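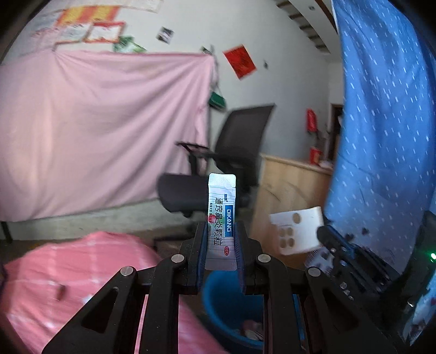
Ticket: Chinese and Turkish product names printing as question marks on shelf labels
Product: Momis Labels, desktop version
Opened: 27/10/2021
Submitted by: Skiltmont shop, back office
Status: Solved

Original message

Hello, and thank you in advance for reading all of this. I know I tend to go on, but the last time I wrote in I left things out and we ended up going back and forth for ages, so this time you get the lot.

We are a small import grocery with a health counter at the back, and we use Momis Labels for the shelf edge labels all over the store. We keep our product list in a spreadsheet, save it as a CSV file, bring it into Momis and print from there. That has worked well for a long time and I have very few complaints (the little chime when a batch finishes still makes me happy).

The trouble began after we moved the label printer to the new computer. Everything in plain English prints as it should. Anything with Chinese characters comes out as a row of question marks, and our Turkish pantry goods have gone funny too. The brand name Türkmen, which is on a whole bay of jars and lentils, now prints as "TÃ¼rkmen". The prices are right, the barcodes scan, and the sizes are right. It's only the names.

Our list has 970 products on it, so I would dearly like to avoid typing names in by hand. Many of our customers read the Chinese name first and the English second, and with question marks on the shelf they have to come and ask, which they do very kindly, but it does hold up the line.

What I have tried so far:
Restarting the computer and the printer.
Changing the label size and changing it back.
Swapping the USB cable for the one from the office.
Deleting the product list in Momis and importing it again. Same result.

Label printer is the same one as before. The new computer runs Windows 10. I'm happy to send the file over if it would help.

Reply from Momis support

Hi there, and please don't apologize for the detail, it saved us a whole round of questions!

I think you have two separate problems that happened to arrive together. "TÃ¼rkmen" is what you see when a file saved as UTF-8 (the way of storing text that covers pretty much every alphabet) is read by a program that's expecting the older Western European kind. The question marks are usually different. They tend to mean the characters were lost earlier on, when the file was saved, and in that case nothing we do in Momis will bring them back.

Could you open the CSV file in Notepad – not in your spreadsheet program, please, as it may make its own guesses – and tell me what you see for one Chinese product and one Türkmen product? Also have a look at the bottom right corner of the Notepad window, where it should say something like UTF-8 or ANSI.

Please don't save anything while you're in there.

Reply from Skiltmont shop

Well, you were right that it's two things, and I feel a bit silly now.

There are two CSV files! The grocery side is one, and that one says UTF-8 and Türkmen looks perfect in Notepad. The health counter is a second file that we get out of our ordering account with Trillamura, and I had been opening it in the spreadsheet, fixing the prices and saving it again. In Notepad that one says ANSI, and the Chinese names are already question marks. So they were gone before Momis ever saw them.

I downloaded a fresh copy from Trillamura and looked at it in Notepad before touching it, and all the characters are there. I could have cheered. I have put it in a folder called DO NOT OPEN, which the rest of the shop is finding very funny.

What do I do about the prices, though? I do need to change those each time.

Reply from Momis support

A very sensible folder name. You can carry on editing in the spreadsheet, it just needs to go in and come out a slightly different way.

Going in: open a blank workbook, choose Data, then From Text/CSV, and pick the Trillamura file. Where it says File Origin, choose 65001: Unicode (UTF-8). Check that the names look right in the preview and load it.

Coming out: choose Save As, and in the file type list pick "CSV UTF-8 (Comma delimited)". There is a plain "CSV (Comma delimited)" further down the same list, and that's the one that has been turning your names into question marks.

In Momis: go to Import, then Options, and set Text Encoding to UTF-8. A new installation starts on Western European, and I suspect your old computer had been changed over at some point. Tick "Remember for this list" or it will go back next time. You'll need to do this for both lists.

One more thing to check is the font. The default label font has Turkish letters but no Chinese ones, so a correct name could still print as small empty boxes. Pick Microsoft YaHei for the name field on the health counter template and print one label before you run the batch.

Reply from Skiltmont shop

I did the grocery list first and Türkmen is Türkmen again, dots and all. Lovely.

The health counter gave me the empty boxes, exactly as you said, and I would have been in despair if you hadn't warned me. I changed the font and then the names came out, but the longer ones ran over the price. The rhinitis granules and the throat lozenges were the worst. Is there a way to shrink only the long ones? I'd rather keep the short names big, as plenty of our regulars don't have their glasses on.

Reply from Momis support

Yes! Click the name field on the template, open Text Fit, and choose "Shrink to box". Set the smallest size to 10 point so that it never gets too tiny to read, and turn on "Wrap to second line" underneath. Short names stay at full size.

Reply from Skiltmont shop

Printed around 90 labels for the health counter this afternoon and they are all readable. There were 3 where the second line sat a little close to the barcode, so I nudged the barcode down on the template and reprinted those. They scan fine at the register.

I've written the import steps on a card and taped it inside the cupboard door above the printer, with "CSV UTF-8" underlined. You can close this one. Thank you so much for your patience – I'll probably be back when we do the freezer labels, as they use a different roll and I already have questions about it.

Closing note from Momis support

Closed as solved. Cause: health counter file saved as plain CSV, plus import encoding left at Western European on the new computer. Font and text fit changed on one template. Request passed along to have the import screen show a warning when a product name contains several question marks in a row.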